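The Ferry Clock at Skiststead

My grandmother kept a clock that ran on ferry time, and until I was nine I believed there was no other kind. 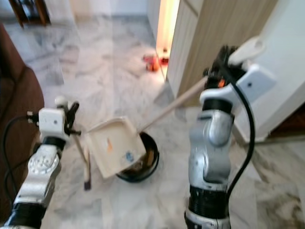
Ferry time, in our house, was thirteen minutes ahead of everybody else's. She had set it that way the year she married, when the boat to Dralton left from the bottom of our lane and my grandfather worked the ropes on it, and he was a man who could miss a boat he was standing next to. So she pushed the hands forward and told him the clock was right, and he believed her for most of a winter. By the time he found out he had gotten used to it, and he said he'd rather be married to the wrong time than go down to the landing in a hurry, and the hands stayed where they were.

It was a Buschmann, a heavy mantel clock with a cracked pane over the face and a tick you could hear from the porch. You got to know it the way you get to know a person's walk. My mother used to say she could tell by the sound of it whether it had been wound that morning, and I never knew her to be wrong, though I suppose she might have peeked.

I should say something about the town, because people who come to Skiststead now see the bridge first and think it was always there. It wasn't. When I was small there was only the water, brown in spring and almost green by September, and the Furora going back and forth across it with her one tall stack and her bell. She carried feed and mail and schoolteachers and, one time, a piano, which sat on the deck under a tablecloth because no one had thought to bring a tarp. Half the town walked down to see that piano off. My grandmother brought rolls.

She brought rolls to most things. I have her recipe and it does not work, or it doesn't work for me, and I have made my peace with that.

The summer I was nine they opened the bridge. There was a band from Dralton, and a man who gave a long speech about progress with his hat held over his stomach, and lemonade, and about 3000 people, or so the newspaper claimed, though I don't see where they would have stood. I rode over on my uncle's shoulders and rode back the same way, and I thought it was the finest thing that had ever happened to me. When I got home, sticky and sunburned and talking the whole length of the lane, my grandmother was sitting in the kitchen with her good shoes still on, looking at the clock.

"Well," she said. "He's on the last one now."

I hadn't thought of that. I'm ashamed to say it, but a child doesn't. While I had been up on those shoulders waving at strangers, the Furora had been making her last run underneath us, and my grandfather had been on her with the ropes.

We went down to the landing together, she and I. She walked the way she always walked, not fast, with her purse held in front of her, and she didn't say a word about my dirty knees. The light was going a little gold. We were early, of course. We were always early, all of us, for everything - I was grown before I understood why my whole family spent so much of its life sitting on benches.

The boat came in with nobody on it but the crew. He threw the rope, which he'd done so many times that I don't believe he looked, and it dropped over the post as neatly as a hat on a peg. Then he stepped across and stood in front of us with his hands hanging down, and I remember thinking they looked strange to me with nothing in them.

"You're on time," my grandmother said.

"I'm thirteen minutes late," he said, "by my clock."

She laughed then, and had to sit down on the bench to finish, and he sat down beside her, and I squeezed in at the end. We stayed until the lamps came on along the bridge. I had never seen so many lamps in a row. I fell asleep against her sleeve trying to see all the way to the other side, and I woke up in my own bed with my shoes off.

He took a job at the lumberyard after that and was never once late for it. The Furora was sold downriver, and I heard somebody paid 500 dollars for her, bell and all, which seemed like a fortune to me and like an insult to him. He didn't talk about it much. Some evenings he'd walk down the lane anyway, and stand there, and walk back.

The clock came to me when my mother moved to the coast. I had it cleaned, and the man who cleaned it did me the kindness of setting it right before he wrapped it up. I carried it home and put it on the shelf, and made a pot of coffee, and sat with it a while. It looked like somebody else's clock. I couldn't stand it past supper.

So I opened the little door over the face, carefully, because of the cracked pane, and I pushed the hands ahead to where they belonged. Then I put my coat on, early for nothing at all, and went out to look at the river.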